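Grow diary, January

Week six of flower

Up before seven to look at the tent before work. Both Skerdens have stretched more than the seed bank said they would. The taller one is four inches under the light and I can't raise it any further, so I bent the two top colas over and tied them to the side poles with soft wire. The Kerkness is shorter and wider and needs nothing from me.

Fed the Skerdens at half strength. The lower fan leaves are yellowing, but Belmiro Lobo says that is normal at this stage and I should stop chasing it with nitrogen. He has been growing a lot longer than I have. I wrote down the runoff number and left it alone.
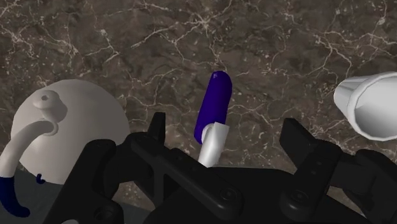
Humidity was at 58 when I checked at lunch. I want it under 50 by the time the buds fill in. I lost most of a plant to mold last fall and I don't want to cut out brown middles again. Moved the small fan down to blow under the canopy and cracked the lower vent. By evening it read 51. I will look again when the lights go off.

Picked off 16 leaves that were shading bud sites on the Kerkness. I was going to take more but stopped there. Last time I stripped a plant this late it sulked for days.

Glória Salgado called about the clones. She has eight rooted and wants me to take half. I said I would take two. The other tent is still full of seedlings, and I'm not going over my plant limit for anybody. She is giving the rest to Nuno Bragança, if he ever gets his lights hung.

Checked trichomes with the loupe after dinner. All clear on the Skerdens, a few cloudy on the Kerkness. Breeder's sheet says nine weeks. I'm planning on ten.

Cost so far: the bill came and the tent added 13 dollars over last month. The new pots and the bag of perlite from Fagundes are already in the book. Total for this run is 144 dollars, not counting seeds.

To do before the weekend

1. Clean the intake filter.

2. Mix fresh calibration fluid for the pH pen. It read high twice.

3. Wash out the jars for curing and find the lids. 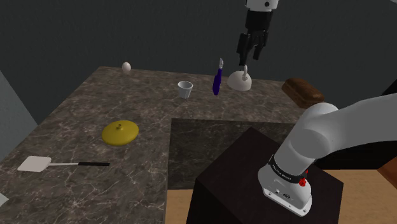 4. Ask Belmiro if I can borrow his drying rack again.

5. Label the two Ollcombe seedlings. I can't tell them from the others anymore.

Lights off at ten. Humidity 53.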